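# 仓库要上双臂机器人了，理货组的人接下来做什么？

**Thilini Nanayakkara** 发布于“工作与自动化”板块

大家好！我在 Rullodton 的退货处理站做理货组长，组里连我 6 个人，平均每天要过 3000 多件退货，大多是软包、布套、收纳袋之类的东西。从八月开始，公司跟 Amarasinghe 合作试双臂机器人，先在仿真环境里练，练得差不多了再搬到我们的台子旁边。我是组里第一个被叫去看仿真的，说真的，看得我很兴奋，回来跟同事讲了一中午。
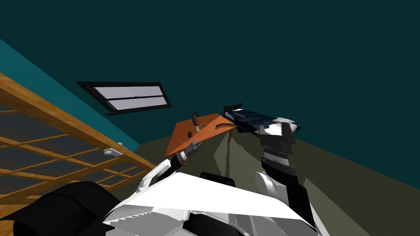 我们组的活儿说简单也简单：把东西从台边拿过来，翻一翻，看有没有破损，分到三个去处。可是做久了就知道，软的东西最磨人，一抓就塌，拉链头勾住线，袋口翻过去找不到标签。两位老同事手腕都不太好，一听说有机器能接这一段，眼睛都亮了。另外两位就比较沉默，其中一位下班时问我：“那我以后干嘛？”我答不上来，有点难受。

想请教有经验的朋友：

1. 你们那边上了机器以后，原来做手工的人都转去做什么了？
2. 仿真阶段要不要让一线的人参与？我很想争取，但不知道怎么跟经理开口。
3. 考核怎么改？我们现在按件数算，机器一来这个数肯定不能照旧。

先谢谢各位！

---

**Xiuying Luo**

看到你这帖子太高兴了，我们站两年前走的几乎是同一条路，我来从头说说！

先答第二个，因为它最急：一定要参与，而且越早越好。我们当初是 Prevum 的工程师自己搭的仿真，搭完才来请我们看。第一次看，我们组的大姐坐下不到五分钟就指着屏幕说：“你们的袋子怎么都是口朝左的？”工程师愣住了。真实的退货哪有朝向，揉成一团塞进来的都有。后来他们把 203 种摆放情况重新录了一遍，全是我们组一边聊天一边摆出来的，那两周是我上班以来最开心的两周，没有之一。

跟经理开口的时候，别讲“我们想了解一下”，这话太轻。你就带一张纸去，把组里最头疼的几类件写上，每类后面写清楚人手是怎么处理的：先按哪儿，再捏哪儿，什么时候要换手。我们经理看完当场就给排了时间，每周两个下午，算工时。算工时这一条务必写进去，我们头一个月没写，后来补得很麻烦。

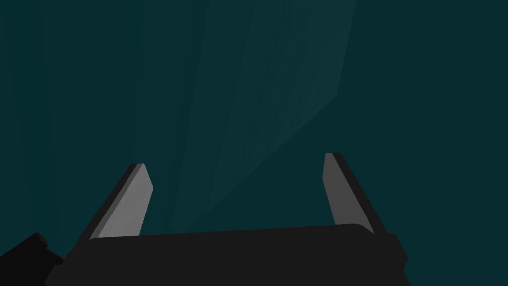

再说转岗。我们组没有人走，可每个人的活儿都变了，这个你要提前跟大家讲清楚。有一位专门做“示教复核”，就是看机器的动作，判断哪一步人手不会那样做。她最爱琢磨夹爪，像这种两片平板的指头，张开时中间空出那么宽，她第一反应就是问：合拢以后碰到薄布，是夹住一层还是两层？指尖削成斜的，从袋子侧边插进去时会不会把里衬带出来？都是好问题，工程师后来真的为这些问题加了测试。她以前最怕开会，如今开会带着笔记本，一条一条念，我坐在旁边特别骄傲。

另外两位转去处理机器退回来的件。这个岗位别小看！机器拿不准的都往这里送，简单的全没了，剩下的件件要动脑子，一天下来比从前累心。我们开始时没安排轮换，有人撑了一个月就来找我诉苦，改成半天一换以后好多了。

考核这块，我们吵得最凶。件数制取消后用的是“退件处理的准确率”加“提交的问题条数”，试了一季，发现有人为了凑条数，把同一个问题拆成三条写。现在只看准确率，问题条数只记录，不算分，提得好的在早会上念出来。听着土，可是大家挺在乎的。

还有个小事，台子的高度。仿真里的桌子想多高就多高，搬到现场就要迁就人和机器两边。趁现在改起来不费事，拿卷尺把你们的台子量了，数字交给他们。

那位问“我以后干嘛”的同事，你可以先拉他一起看一次仿真，让他挑毛病。我们组当时最沉默的那位，现在是复核岗上话最多的。

---

**Tâm Quan**

我是另一边的，在 Draline 做现场调试，补充几句。

楼上讲得很好，仿真阶段请一线来看，对我们这边的帮助大得很。我碰过一个项目，训练时只用了一种花色的软包，到现场换成素色的，抓取成功率一下掉到七成，也就是 70%，回去又折腾了好久。当时要是有理货的人在旁边，早就提醒我们了。

第三个问题我意见不太一样。我觉得头三个月干脆什么都别考核，人和机器都在磨合，数据乱得很，拿来算奖金谁都不服。

还有，急停按钮装在哪里，请让你们组的人来定。他们站哪儿，手往哪儿伸，只有他们自己清楚。

---

**Iresha Patwary**

支持上机器！我们包装线上了以后，我的肩膀好多了，晚上还能去打羽毛球，哈哈。

转岗的事我只说一句，培训要在上班时间做。我们那时候安排在下班后，带孩子的几位都来不了，结果好岗位全给了没孩子的，闹得很不愉快。别的我也不太懂，祝你们顺利！

---

**Thilini Nanayakkara** 回复

谢谢三位，我一口气读了两遍！@Xiuying Luo 头疼件的清单我中午已经拉着大家写了半页，排第一的是带抽绳的布袋，全组一致。台子明天早上量。@Tâm Quan 三个月不考核这个说法我会带给经理，估计要磨一磨。@Iresha Patwary 上班时间培训这条我原本完全没想到，已经加进去了。

想再问一下 Xiuying，示教复核那位当初是自己报名的，还是你们指定的？我这边有两个人都想做。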